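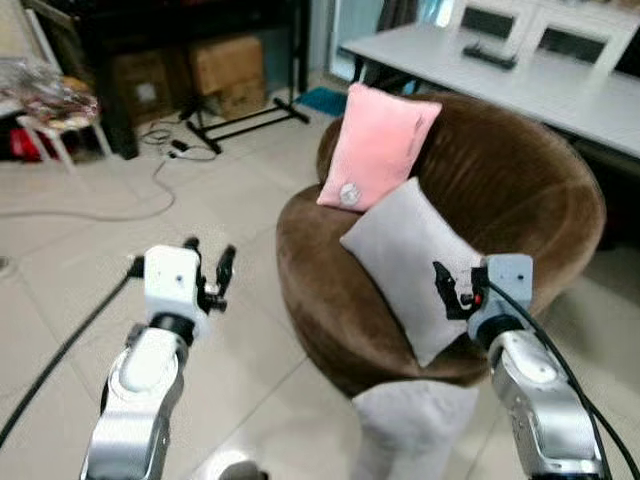

Ein Roboter mit zwei Armen am Sessel. Der rechte Greifer berührt das graue Kissen.

Wie greift ein Roboter ein Kissen?

Ein Becher ist hart und behält seine Form. Ein Kissen gibt nach, wenn man es drückt. Für Roboter ist das schwierig, weil das Kissen bei jedem Griff anders aussieht.

So-ying Chiu und Nikau Ellery vergleichen deshalb Greifer. Einer heißt Bundo, der andere Jekix. Beide sollen dieselbe Aufgabe lösen: ein Kissen im Sessel gerade hinstellen. Jeder Greifer bekommt 30 Versuche. Nach jedem Versuch schreibt Nikau auf, ob das Kissen steht, liegt oder heruntergefallen ist.

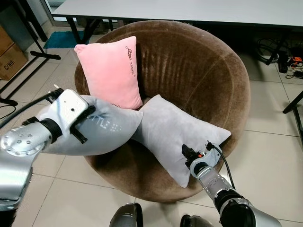
Bei weichen Dingen kommt es auf die richtige Stelle an. Fasst der Greifer zu wenig Stoff, rutscht das Kissen weg. Fasst er zu viel, wird es zusammengeknüllt. Eine Ecke ist oft ein guter Anfang - so wie die linke Ecke des grauen Kissens, die der eine Greifer einklemmt und anhebt. Der Stoff legt sich dabei in Falten. Der andere Arm drückt weiter rechts gegen das Kissen. Mit zwei Armen kann ein Roboter also an einer Stelle ziehen und an einer anderen gegenhalten.

Probier es selbst: Nimm Daumen und Zeigefinger jeder Hand und stelle damit ein Kissen auf. Die anderen Finger darfst du nicht benutzen. Wo fasst du zuerst an?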